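Back on the crosswords

I have fallen back in love with cryptic crosswords, and I can't tell you how happy it makes me! I used to do them on the train years ago, gave up when I changed jobs, and then in December I found a pile of old copies of Davari in a charity shop, 20 of them for a fiver, hardly a pen mark in any. I carried the lot home in two bags and had sore arms for days.

If you've never seen Davari, it's a small puzzle magazine with a big cryptic in the middle pages, and each setter has a style you slowly get to know. Yip is my favourite - short clues, very fair, and full of silly jokes about cheese. Josia is much harder. I spent a whole evening on one Josia corner and got five answers, two of them wrong, and I still went to bed grinning.

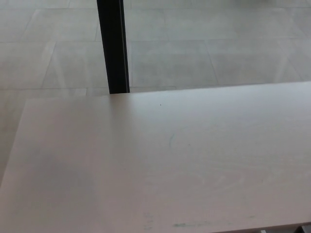

Pale table top, grey tiled floor

My way in is always the anagrams. I write the letters in a circle, cross them off as I go, and look for words like "broken" or "drunk" or "dancing" in the clue. After that I hunt for the hidden ones, where the answer is sitting there in plain sight (I miss these every single time and then shout at myself).

Pencil, by the way, always pencil. I did try a pen once and the grid looked like a spider had been sick on it.

Next up is a themed one by Nisico, with no numbers on the clues at all. I've read it through twice and have one answer, possibly. Wish me luck - and if you know a good word for a Welsh river in four letters, please leave it in the comments!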